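Quyên Tiêu
October, 4:40 pm

1/ A few of you asked what I've been doing since I moved over to the Stusley project, so here's a thread, with tea in hand. Short answer: cloth. Slightly longer answer: teaching robots to handle cloth by collecting demonstrations with hand-held grippers, and then arguing (fondly) about which demonstrations are worth keeping.

2/ Our question this fall was a small one. If you have a fixed pile of two-gripper cloth demos, should you train on every one, or only on the ones where both grippers get hold of a corner at the first try? I was so sure the clean ones would win!

3/ We had 585 demos. Quyên La (yes, two Quyêns in one group, you get used to it) went through the lot by hand and marked 158 as having a fumble somewhere — a missed pinch, a dropped corner, a second go at the same fold. Bless her patience.

4/ And the policy trained on all 585 did better than the one trained on the clean ones. The clean one was lovely right up until it missed a corner, and then it just kept going with nothing in its fingers. The other one would often come back and try again, having seen people do exactly that.

5/ Caveats, and I do mean them: one table, one kind of task, and we haven't matched the two sets for size yet. Drelcombe is next, with heavier fabric, and I'd love to be wrong in some interesting way.

6/ Cloth work at the cream-covered table, for those who like to see the setup:

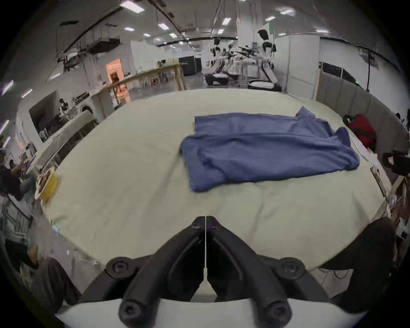
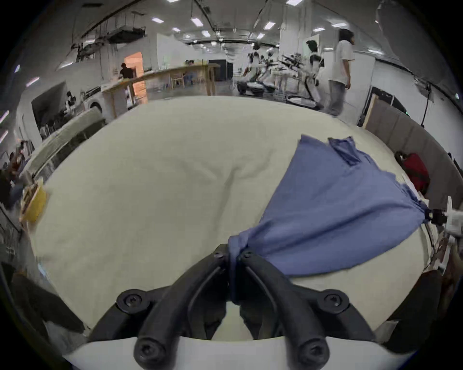

The blue cloth lying on the table (first) and with a corner pinched in the gripper (second).

7/ Write-up coming once I've redone the plots. Questions very welcome, especially from anyone who has fought with towels.

Last updated: October, 6:15 pm

More from Quyên Tiêu
Why I stopped trimming the ends off demos
Notes from the Asholm workshop
Labeling fumbles: a short guide by Quyên La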